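Equipment Review: Rimwood Height-Adjustable Work Table

Issued 28 Apr 2018 by the Furnishings and Equipment Office, Urkia Joint Workshops

## Purpose of the review

The Office was asked to assess whether the Rimwood table should replace the fixed benches now in use in the shared workrooms at Urkia. The present benches were bought in several lots over many years and differ in height, depth and finish. Staff who move between rooms have complained of sore backs and of boards that cannot be carried from one bench to another.

One Rimwood table was placed in the ground-floor workroom at the beginning of March and remained in ordinary daily use until this report was drafted. A Vondwood bench of similar size was kept in the adjoining room for comparison. Both were bought at the normal price and neither supplier was told of the review.

## Delivery and assembly

The table arrived in two cartons. The legs and the cross rail are packed together, and the top comes separately between sheets of card. The cartons were sound, although the label giving the weight had been placed on the underside, where the carrier could not read it.

Assembly requires two persons and one hex key, which is supplied. The printed instructions are clear up to the point at which the cross rail is fitted. The drawing at that step shows the rail the wrong way round, and our staff had to take it off and begin the step again. The supplier has acknowledged the error in writing and has sent a corrected sheet.

## Height adjustment

Height is set by a pin in each leg, with seven positions. The lowest suits seated work and the highest suits a tall person standing. The pins move freely and lock with a firm click. Adjustment is best done with the top cleared, and the instructions say so.

The Vondwood bench uses a crank. It is slower, but it allows any height within its range and can be turned with a moderate load in place. Rooms where the height is changed several times a day would be better served by the crank. Most of our rooms set the height once and leave it. 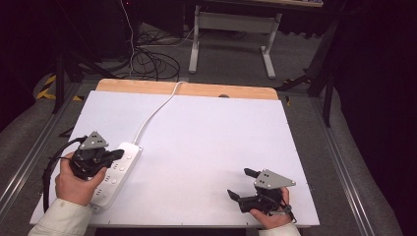 Stability was judged at the middle and the highest positions. At the middle position the Rimwood table did not rock under hand sawing or when leaned upon at one corner. At the highest position there was a slight sway from side to side, noticeable when writing and more so when filing. Tightening the cross rail reduced it. The Vondwood bench is heavier and did not sway at any height.

## Surface and edges

The top is supplied with an oiled finish. It marks easily during the first weeks and should be given a second coat before use. Tea left standing overnight produced a ring that came out with light sanding. Glue lifted cleanly with a scraper once dry. The edges are slightly rounded and comfortable for the forearms, and no splinters were reported.

The maker advises against hot tools being set down directly on the top. The Office supports this advice and would extend it to wet paint tins.

## Cost and service

The Rimwood table was invoiced at 255 euros, delivery included. The Vondwood bench cost 1,000 euros, with delivery charged separately. The sum set aside for this year's replacements is 4,000 euros, and a full change to Vondwood benches could not be met from it.

Spare pins and rails for the Rimwood table may be ordered through Rimkutė, the regional dealer. A test order for one pin was answered the next morning, and the part arrived within the same week. The dealer's catalogue lists replacement tops in one size only, so a damaged top on the longer model would mean buying a new table.

## Findings

The Rimwood table is suitable for general bench work, drawing, light assembly and teaching. It is not recommended for heavy planing or for work with a large vice, where the sway at greater heights would be a nuisance and might become a hazard.

The Office recommends purchase for the ground-floor and first-floor workrooms, subject to the following:

- the corrected assembly sheet is to be included with every table;
- a second coat of oil is to be applied before first use;
- the cross rail is to be checked and tightened after one month;
- the highest position is to be used for light work only.

The existing fixed bench in the metal room should be kept. Requests for the crank-operated bench on medical grounds will be considered separately and should be sent to the Office in writing.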